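Data > Food and Drink > Teltdale Tea Notes

Filed under: Tasting data, Open downloads

Print this page | E-mail this page

# Teltdale Tea Notes

Welcome to the second release of the Teltdale notes! It holds 575 tasting records for black, green and roasted teas, all written down in plain words by people who love a good cup. If you've ever wanted to know whether folks in hard-water towns reach for "brisk" more often than "flat", you can finally go and look.

## What's in a record

Each row is one cup. You get the tea type, the leaf weight, the water temperature, the steeping time, a water hardness band and then the free-text note, which is the fun part. Notes run from one word ("hay") to a whole paragraph on wet slate and pear skin. I left the spelling alone.

There are 16 columns. Two of them, `second_steep` and `milk`, are new and still patchy, so check for blanks before you average anything.

## Files

- `cups.csv` – the main table
- `words.csv` – every tasting word, with its spelling variants
- `water.csv` – hardness bands by town
- `kobori.csv` – the roasted tea set from the Kobori tastings, kept apart as the scale there runs to 4 and everyone else's goes higher

## Known problems

Temperatures below boiling were often guessed, especially in the early rows. Jaruwan Rungrueang went back through the green teas and flagged the worst ones with `temp_guess = 1`, which has made that part of the table so much better. Smoky teas are thin on the ground. More of those in October, I hope!

## Use

Take it, chart it, teach with it (a high school stats class already has). Please keep the tasters' initials out of anything you publish. Corrections are very welcome, and small ones count: Akihiko Furukawa sent in a single fix for "malty" that cleared up a whole page of `words.csv`.

Last updated 21/07/2021 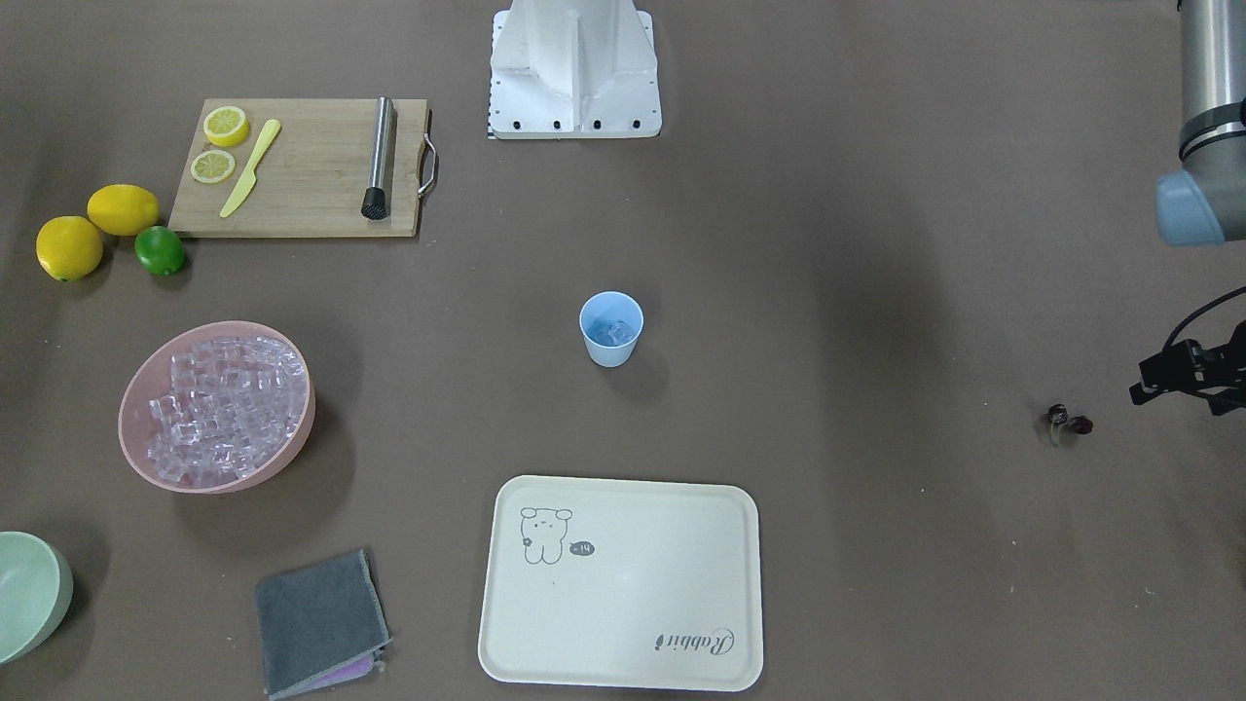 Ngozi Adeleke
Data editor, Teltdale Tea Notes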